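Kultorton Workshop, Household Tasks Notebook
Bench 5, Pillo two-arm station
March, entry opened 9:20
Entered by: Senan Egan
Read by: Shahnaz Fakir, Teemu Hämäläinen

Purpose of the session

To continue the tidying trials on the Pillo station and to collect enough material to answer the question put to us by Koskela, namely whether the station can be left to clear a child's play table at the end of the day. Koskela operates day nurseries. Their staff put away building blocks every afternoon, and they have asked for a plain answer before they commit any money. The previous entry dealt with folding and has no bearing on this one.

Task definition

Loose blocks on the table are to be placed in open-fronted bins according to color. The yellow bin receives yellow and orange. The red bin receives red. The blue bin receives everything else, green included. A block counts as placed if it lies wholly inside the bin and remains there when the arm has withdrawn. A block resting on the front lip is entered as a miss, even if it would have fallen in with a tap on the table. Teemu Hämäläinen objected to this rule last time and his objection stands recorded. I have kept the rule for comparability.

Two starting conditions are in use. In the clean start all bins are empty. In the mixed start the bins already hold blocks, and not all of these are in the correct bin. The mixed start is the one Koskela cares about. Children do put things away, only not by color.

Setup notes

Plonov build unchanged from the last entry. Both wrist cameras cleaned with a dry cloth and checked against the calibration card before the first run. Head camera not touched. Left arm speed limit reduced by one step at the request of Lempi Juntunen, who considers that the left arm swings too near the rear bins when it returns to rest. I agree with her, although the change makes the log harder to compare with February.

Bins stand at the back of the table. The operator is to place loose blocks by hand, without a template, and is to step away before pressing start.

9:50. First group of runs, clean start. No remarks beyond the log.

10:35. Second group, mixed start. Aatos Räsänen at the console, self at the table. The red block was set well forward for this group because near-edge grasps were the weak point in February. 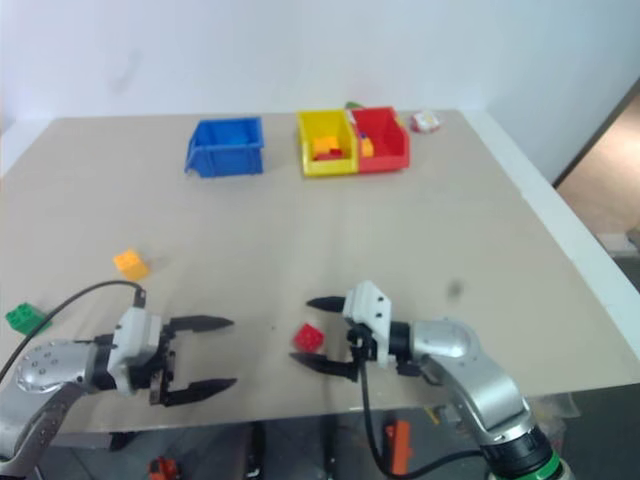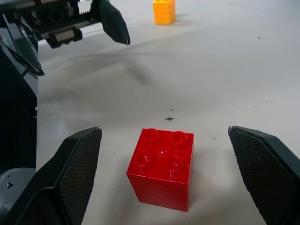 Mixed start: head view, then right wrist view. The right gripper is open at the red block in both.

The approach to the red block was satisfactory in this group. The right arm comes in low with the fingers wide, stops, makes a small correction from the wrist camera, and closes. The correction used to take longer than the approach itself. It is now short enough that a visitor would not notice it.

With regard to the bins, the head view shows the difficulty plainly. There is a red block at the base of the orange ones in the yellow bin, and an orange block just inside the front of the red bin. A person would move both without thinking about it. The station moves neither. Its instruction concerns loose blocks on the table, and once those are placed it reports the table as clear. Strictly speaking that report is correct. I do not believe Koskela would accept it.

Shahnaz Fakir proposed adding the wrongly placed blocks to the instruction. We tried this from 11:15. The orange block at the front of a bin can be reached, and the arm fetched it out and transferred it in most runs. A block underneath others is a different matter. The fingers need clearance on both sides, and inside a bin with a pile in it there is none. In the run I watched most closely the right arm entered the bin, pushed the pile toward the back, withdrew, and entered again at the same angle. It repeated this until Aatos stopped it.

Figures for the day

Total runs logged: 132
Runs stopped by the operator: 5
Runs in which a bin was moved from its mark: 3
Longest completed run, mixed start: 323 seconds

The longest run is a fair illustration. A nursery assistant would have done the same table while talking to a parent at the door. Against that, the station did it unattended, and the speed is adjustable if we accept more misses on the lip. I would not raise the speed before the bin problem is solved.

On the runs stopped by the operator: one was the repeated entry described above. One was a stop by Lempi when the cable on the left gripper caught on a block that was standing on end. The remainder were stopped by Aatos for slow progress and would have finished, in his opinion, had he waited. They are entered as stopped all the same.

Observations on blocks

Blocks pressed together are treated by the system as a single object. This is acceptable for color sorting provided that the stack is of one color. The red item in the wrist view is two bricks joined, and the gripper can take it as one piece. Stacks in two colors have not been tested. Teemu holds that the station ought to take them apart. My own view is that taking apart is a separate task and should have a separate entry, with its own definition of success. To be discussed.

Tall stacks are more troublesome. When the arm carries one at the usual height, the lower end can strike the bin lip. Plonov has a setting for carried length, which we have left at the default throughout. Aatos will measure the tallest stack in the box and set it accordingly.

Translucent bricks gave less trouble than expected. The highlights on the studs move as the wrist moves, and in an earlier build this was enough to shift the grasp point. I saw no sign of it in this session.

Observations on the station

The gripping pads are holding up. There are pale scuffs at the fingertips and dust in the texture of the pads. Lempi wished to replace the pads at once. I have asked that they stay on until the next session, so that we learn when wear begins to matter. If a slip occurs in two consecutive groups, they are to be changed that same hour and the change noted here.

Small dark specks on the work surface are visible to the wrist camera. They were not mistaken for anything in the log. The surface should nevertheless be wiped between groups, and the operator's checklist has been amended to say so. A nursery table will have far worse on it – paint, crumbs, glitter – and at some point we should stop wiping on purpose and see what follows.

Noon discussion

Present: Fakir, Hämäläinen, Räsänen, self.

Shahnaz asked whether we would describe the chore as done by the machine. Opinions differed. Teemu considers that it is done, in that the table is bare and the blocks are in bins. Aatos would say it is done for the clean start only. I said that our work has so far shown a machine which can pick up a block and put it down in a chosen place, dependably enough to watch without concern, and that the chore as Koskela's staff understand it includes a good deal more: looking into the bins, seeing that something is out of place, deciding whether it is worth the trouble. They also wipe the table and find the piece that has gone under the radiator. Pieces on the floor are outside the reach of this station in its present mounting.

It was agreed that the reply to Koskela will give the clean start and mixed start separately and will not combine them into one number. Shahnaz will draft it. Nothing is to be said about price or delivery.

Teemu asked that the reply also mention setup. A person from our side spent part of the morning on calibration, and nursery staff cannot be expected to do this. Agreed.

14:10. Afternoon group, mixed start, bins moved slightly apart. Wider spacing helps the right arm at the yellow bin and makes no difference elsewhere. Bins returned to their marks afterward.

15:30. Station parked, air and power off, log copied to the shared drive under the bench number.

Open items

Carried length setting in Plonov: Aatos.
Second entry angle for a bin that already holds a pile: Teemu, with a sketch before any code.
Tie back the left gripper cable: Lempi.
Draft reply to Koskela: Shahnaz.
Two-color stacks, decide whether this is a task of ours: all.
Order a further set of green blocks. The present set is too small for a fair test of the blue bin.

S. E.

Added in the margin, T. Hämäläinen: I maintain that a block on the lip is in the bin.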